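Looking after a wooden table (and the rest of the wood in the house)
Oct 31, 2023

I've had a few emails since the oven-cleaning page asking what I use on wooden tables, and the short answer is very little. The long answer is the rest of this page, so put the kettle on.

I grew up with a table that was never allowed to see daylight. It had a felt pad, then an oilcloth, then a tablecloth, and when my mum finally sold it the top was as good as new and none of us could have told you what colour it was. I swore I'd never do that, and I haven't, but it does mean I've made every mistake going. Wax on top of varnish, vinegar neat out of the bottle, a hot casserole on a folded tea towel (not thick enough!). I've learned most of what follows by putting something right afterwards.

Find out what finish you've got

Do this before you buy a single product. Pick a spot that doesn't show – under the lip, or the top of a leg – and put one drop of water on it. Leave it ten minutes. If it sits there like a bead on a raincoat you've got varnish or lacquer. If it has spread and left a dark patch, you've got oil, old wax, or nothing at all. The dark patch dries out by evening, so don't panic.

Then the fingernail. Scratch gently in the same hidden place, and if you get a soft greyish curl under your nail, that's wax. Oil doesn't give you anything, it just feels like wood.

Most shop-bought tables from the last few decades are lacquered, and most people who write to me are busily oiling them. The oil can't get in. It lies on the surface, goes tacky, catches every crumb and then gets blamed on the children.

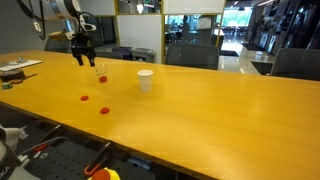 Everyday wiping

A cloth wrung out until it won't drip, one drop of washing-up liquid in a bowl of warm water, wipe along the grain, then a second cloth with plain water, then a dry one. The dry one is the one everybody skips. I keep mine over the back of a chair so I can't pretend I've forgotten it.

No scouring side of the sponge, ever. You won't see the damage the first time or the tenth, and then one afternoon the sun comes in low and there's a dull cloudy patch exactly where you sit. Same goes for cream cleaner and those white eraser blocks, which are a very fine sandpaper when all's said and done. They're marvellous on skirting boards. Keep them there.

I don't use spray polish any more either. The silicone in some of them builds up, and if you ever want to refinish the piece the new varnish pulls away into little craters (fish eyes, they're called) and you'll be sanding for a week. I did use Gramier for years and it smelled lovely, but I was polishing polish by the end.

White rings

A white ring is damp caught in the finish, and it's nearly always fixable. Try the gentlest thing first and give it time to work before moving on.

Start with warm air. Hairdryer on low, held a hand's length off, keep it moving. You'll sometimes see the ring shrink while you watch, and it's the most satisfying thing I know. Stop as soon as the wood feels properly warm to the touch.

If that hasn't shifted it, lay a clean cotton pillowcase over the ring and go over it with a dry iron on the lowest setting, a few seconds at a time. Lift and look every time. Make certain there's no water in the iron, says the woman who steamed her own sideboard.

Still there? A dab of plain mayonnaise or petroleum jelly, left overnight and wiped off in the morning. It sounds daft. I think it's simply the oil creeping in and filling the cloudiness, and I've had it work on two rings out of three, so I carry on doing it. Jelly is less alarming than mayonnaise if you've got a cat.

Black rings

Black is another matter. Black means the water has gone through the finish and into the wood, and if it's oak there's probably been something iron involved – a tin, a cast iron pan, the foot of a plant stand. No amount of mayonnaise will help. You need to get the finish off and use oxalic acid, which comes as crystals, and you must wear gloves and goggles and follow the packet to the letter. I've done it once. It worked beautifully and I don't want to do it again, so now I put a bowl over the place instead.

Sticky patches

Tímea Magyar wrote in to ask why her table is always tacky in front of one chair and nowhere else. Tímea, it's hand cream! Or sun cream, or just skin. Forearms resting in the same place day after day soften some lacquers, and washing-up liquid alone won't always cut through it. Put two teaspoons of white vinegar into a mug of warm water, wring the cloth out hard, wipe, rinse, dry. If it's still soft when you press a thumbnail in after a couple of days, the lacquer has gone and it wants redoing, and you can do that one end of the table without stripping the whole thing if you're patient about blending the edge.

Felt-tip and biro

Washable felt-tip comes off with a damp cloth, as it says on the packet. Permanent marker will usually lift off a varnished top with a little surgical spirit on a cotton bud, but test underneath first, and don't go near shellac with it or you'll take off the marker and the finish in one go. Anything old and French-polished, leave it to a professional.

Biro on bare or oiled wood has gone into a groove, so you're looking at very light sanding. I've left ours. It says MUM in wobbly capitals.

Scratches and dents

For fine scratches in a mid-brown wood, the walnut trick does work. Rub half a shelled walnut along the scratch, leave it five minutes, buff. It'll want doing again in a few months. (Please don't if anyone in the house has a nut allergy.) For pale woods I use a wax stick, and the Skumora ones come in a decent run of yellows, which is where most brands let you down. Pick one shade darker than you think. A pale line on a dark table shouts, a dark line on a pale table just looks like grain.

Dents I love. If the wood fibres are only squashed and not broken, you can swell them back up. On bare or oiled wood, put a few drops of water in the dent, let it soak in, lay a damp cloth over and touch it with the tip of a hot iron for a second or two. Up it comes. On lacquer this will give you a white bloom for your trouble, so don't.

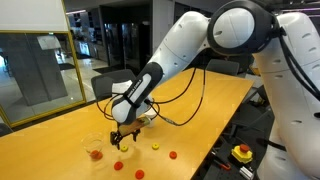

Oiling, if yours is an oiled top

Twice a year for a table that gets used every day. I do mine in March and again when the clocks go back, purely because I remember it that way. Clean it, let it dry overnight, and put on far less oil than seems sensible. A tablespoon goes a very long way. Rub it in along the grain with a bit of old T-shirt, wait 16 minutes (the length of one programme on the radio, near enough, and I've got into the habit) and wipe off everything that hasn't soaked in. All of it. If your cloth is still sliding, keep wiping.

Leave it overnight before you put anything on it, longer in cold weather.

Now the serious bit. Oily rags can catch fire on their own. Linseed is the worst for it. Don't scrunch them up in the bin or leave them in a heap in the shed. Soak them in water and lay them flat outside to dry, well away from the house, and then throw them away. I had a rag go warm in my hand years ago and I've never been casual about it again.

Which oil? I've tried Antal and Seneo and, for a kitchen table, I honestly couldn't tell them apart after a month. Seneo dries a bit quicker, Antal smells less. Don't use olive oil or sunflower oil, they never harden and they go rancid, and your toast will taste of it.

Wobbly legs

Nine times out of ten it's a loose bolt where the leg meets the frame. Get underneath with a torch and nip each one up a little at a time, going round the legs in turn, as you would with the nuts on a car wheel. If a screw just spins, take it out, push a couple of wooden matchsticks (heads cut off) and a blob of wood glue into the hole, snap them flush, and put the screw back when it's dry.

If everything's tight and it still rocks, it's your floor. Slide the table a few inches along before you start sawing anything. My neighbour took a sliver off one leg, then another to match, then a third, and they now eat at a rather low table.

Heat, sun and radiators

Keep a wooden top a good arm's length from a radiator if you've got the room. The dry air pulls moisture out of the nearest end and you get a split running in from the edge, usually in January. If you haven't got the room, turn the table round every few months so each end takes its share.

Sun yellows some woods and bleaches others, so move the fruit bowl about, or you'll lift it one day and find a perfect round ghost. The same goes for table mats. A ghost does fade back in if you leave it uncovered, and mine took most of a summer.

Next month I'll do chopping boards and wooden spoons. Somebody has asked whether you can put them in the dishwasher, and the answer's no.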